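Nikum Grarno work table, white
Reviewed by Austra Paulauskas

We bought six of these for the workroom at Mistside, at £1,088 for the lot including delivery. They replaced a set of old brown tables that had gone soft at the corners. After four months of daily use I have a fair idea of what the Grarno does well and where Nikum has saved money.

Assembly is simple. The legs bolt on with the key supplied and one person can manage it, although turning the finished table over is easier with two. One of ours came with a bolt missing and the replacement took nine days to arrive.

The top is plain white. It makes a dim room feel lighter, and small things are easy to find on it. A black pen or a dropped screw shows up straight away. A white paper cup is less obvious, and I have knocked over one or two.

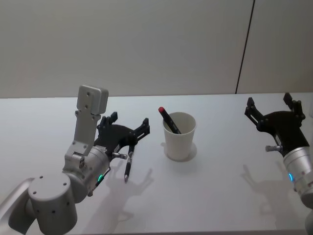

Issue 6, page 4

Cleaning is the main thing people ask me about. Tea comes off with a damp cloth, even if it has been left overnight. Pencil needs a bit of washing-up liquid. Ballpoint is harder, and two of our tables have faint blue lines that I have stopped trying to shift. If you write a lot at your table, put a mat down.

Wobble is slight. With the feet screwed in fully I can write on one end while someone works at the other and not be bothered by it. Our floor slopes towards the door, so the feet on that side are wound out a good way, and there the table does move a little if you lean on it.

I also tried the Tamura, which costs more and has a thicker top. It is the steadier of the two, but it is heavy to shift, and we move

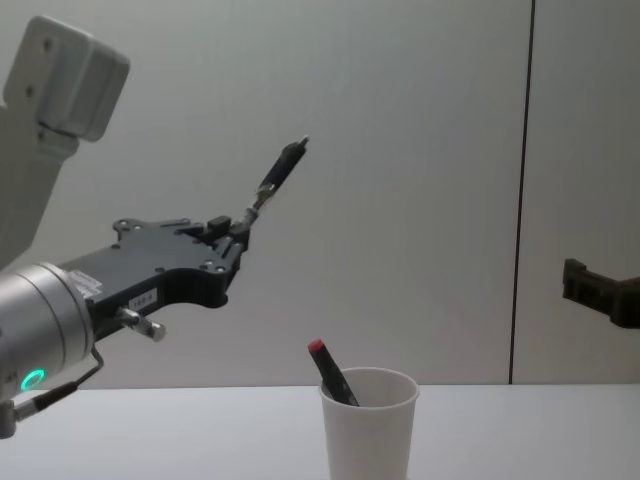

ours against the wall most evenings to sweep. The back edge of the Grarno is straight and goes up close, so pens don't roll down behind it. I would have liked a hole for cables. Nikum sells a clip-on tray, but it fouled the leg on ours and I sent it back.

The edges are still sound, apart from one chip where a table met the door frame in December. I would buy the Grarno again for a shared room. For a desk at home that stays put, I would pay the extra for the Tamura.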